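# How Does Ink Work?

Ink is a coloured liquid or paste that leaves a mark and stays there. People have used it for thousands of years to write letters, print books, sign their names and put patterns on cloth. There are many kinds, but they all need two things: something to give the colour, and something to carry that colour to the page.

## What gives ink its colour?

The colour comes from a pigment or a dye.

A **pigment** is a very fine powder. The tiny grains don't dissolve. They float in the liquid, the way mud floats in a puddle after you stir it. Soot was one of the first pigments. People in ancient Egypt and China mixed it with plant gum or animal glue to make black ink.

A **dye** does dissolve. It spreads all through the liquid, like cordial in a glass of water. Dyes can be very bright, but many of them fade if they are left in sunlight.

## What does the rest of the ink do?

The liquid part is called the carrier. It might be water, oil or alcohol. Without it, the colour would just be dust.

Most inks also have a binder, which works like glue. When the carrier dries up or soaks in, the binder holds the colour onto the paper. If you have ever rubbed a charcoal drawing and smudged it, you have seen what happens when there isn't much binder.

## Why doesn't all ink dry the same way?

Ink for a fountain pen has to be thin enough to run down to the nib. Ballpoint ink is thick and oily, so it stays behind the little ball until the ball rolls. Printing ink for newspapers soaks into the paper very quickly.

Stamp ink has a special job. It has to sit in an open pad without drying out, then dry once it is on the paper. Many makers add glycerine, a syrupy liquid that dries very slowly. The ink stays damp in the pad, and on paper it sinks in between the fibres.
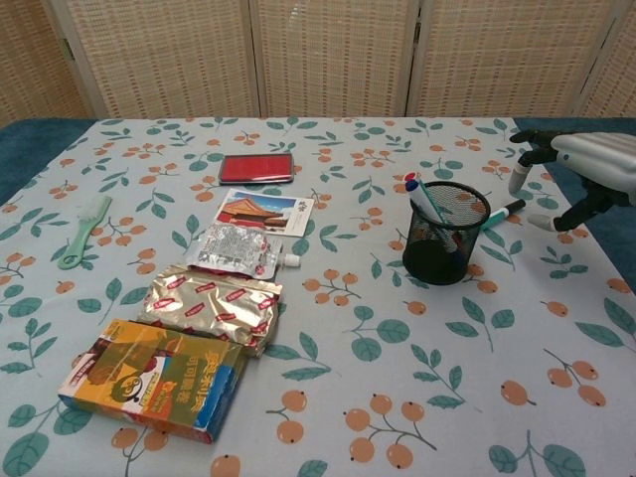
Shiny paper is harder. It has a smooth coating, so the ink has few gaps to sink into. It sits on top and can smear for a long time. You can test this with a stamp, a sheet of plain paper and the cover of an old magazine. Stamp both, wait three minutes, then rub each mark with a fingertip.

## Can you make ink at home?

Yes. Berry ink is an easy one. Ask an adult to help, and wear old clothes, as it stains.

1. Put half a cup of ripe blackberries or blueberries in a sieve over a bowl.
2. Press them with the back of a spoon until only skins and seeds are left in the sieve.
3. Stir half a teaspoon of vinegar into the juice. This helps to keep the colour.
4. Add half a teaspoon of salt, which slows down mould.
5. Dip a brush or a feather in and write.

Keep the ink in a small jar with a lid, in the fridge. Label it so that no one eats it.

## Words to know

**Pigment:** a coloured powder that doesn't dissolve.

**Dye:** a colour that dissolves in a liquid.

**Carrier:** the liquid that moves the colour.

**Binder:** the sticky part that holds the colour in place.

*Written by Huguette Després. Checked by Mervin Zacharias.*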